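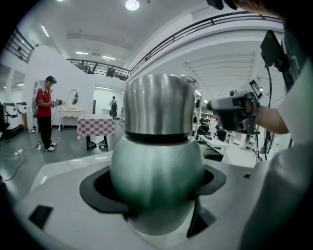

El hervidor de acero, en su hueco oscuro.

Preguntas que me hacéis sobre el té

¿Cuánto tiempo lo dejo?
Yo, el negro, 2 minutos si lleva leche no (¡me gusta flojito!) y alguno más si la lleva. El verde, menos, que amarga enseguida.

¿Vale el agua del grifo?
En mi casa de Clirside sale durísima, así que la filtro. Si la tuya sabe bien, adelante.

¿Dónde compras las hojas?
En Dromby, a granel. La bolsita de 20 gramos me dura poquísimo, os aviso.

¿Se pueden reutilizar?
El oolong sí, lo infusiono varias veces y la segunda es mi favorita. El negro ya no da mucho de sí.

¿Y cómo lo guardo?
En lata cerrada y lejos de las especias. Una vez me supo a comino hasta noviembre.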